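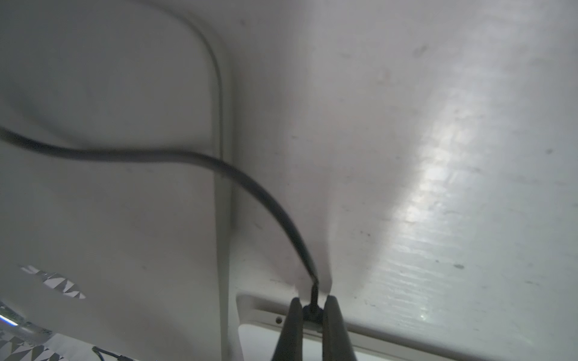

*Slide 1. Gripper holding a connector at the edge of a slot, wrist camera view.*

**Speaker notes: Collecting Cable and Charger Demonstrations at Brindcombe**
Presenters: Tsung-han Lam (parts 1 and 2), Chi-keung Tseng (part 3)

## 1. Opening

Good afternoon, and thank you to the Fesen program office for the invitation. The talk covers how the Brindcombe group gathers examples for its manipulation model, and what the group has changed in its procedure during the past year. Results on the trained policy will be presented separately in October.

Leave the first slide up during the introductions. Point out the thin cable and the small connector end pinched between the tips of the fingers. The model must learn from views of this kind.

The Enivdale collection now stands at about 2,000 accepted demonstrations. Each was performed by a trained operator, and each was reviewed by a second person before it entered the training set. State this early. The question of review came up at the last two meetings.

## 2. What is recorded

Every demonstration consists of the wrist video, the joint positions, the gripper opening, and a written instruction. The instruction is entered before the operator begins and is not edited afterward. If the operator carries out a different task by mistake, the demonstration is filed under a separate label and kept out of training.

Operators work from a sheet of 41 task instructions. Several name an object by color alone, and operators are asked to read the sheet aloud at the start of a shift. Wording was agreed with the Rangel annotation team, who found that "charger," "adapter," and "plug" had been used for the same object in the early sessions. *(Pause for the slide change.)*

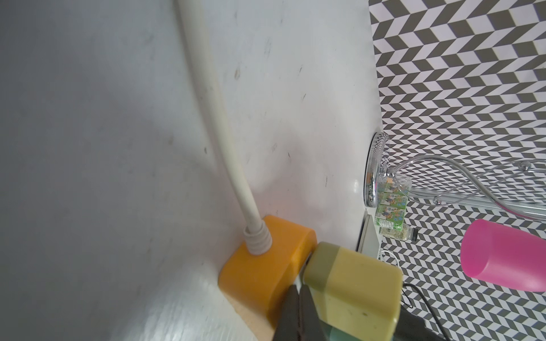 *Slide 2. Fingers at the olive-yellow object, next to the orange block.*

Draw attention to the background. The chevron wall and the polished stand remain in view throughout tasks of this type. The group decided against a plain backdrop at the planning stage, and the reasons are set out in the written report. Reflections in the chrome have caused some trouble for the depth estimate. Do not go into detail unless asked.

Each operator completes 10 demonstrations of one instruction and then moves to the next. Longer runs were tried and produced motions that were too much alike.

## 3. Review and rejection (Chi-keung Tseng)
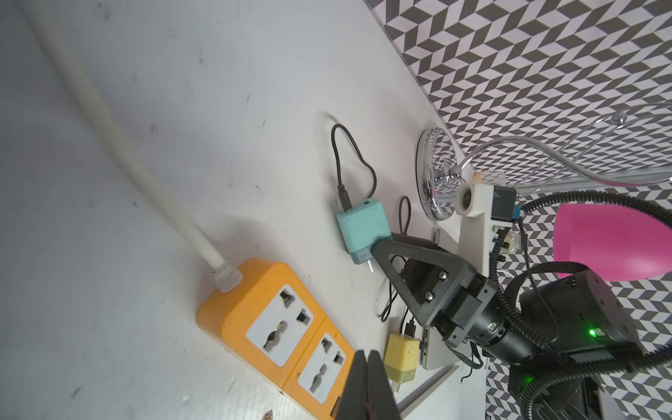 Rejection rules were rewritten after the first round of training. Under the earlier rules, a reviewer could discard a demonstration for any hesitation by the operator, and a great deal of useful correction was lost. Reviewers now reject for five causes only, which are listed in the handout. The most frequent is a mismatch between the instruction and the object handled. With a green charger and a yellow one on the same table, an instruction that says only "the charger" cannot be checked, and the reviewer returns it. Placement of the power strip is left to the operator within the limits given on the sheet.

Allow 5 minutes for questions on this part. Likely topics:

- agreement between reviewers (figures are in the report, second table)
- whether failed attempts are kept (yes, under their own label)
- access to the data for partner groups (refer to the Fesen program office)

Close by thanking the operators and the Rangel team. Handouts are at the door.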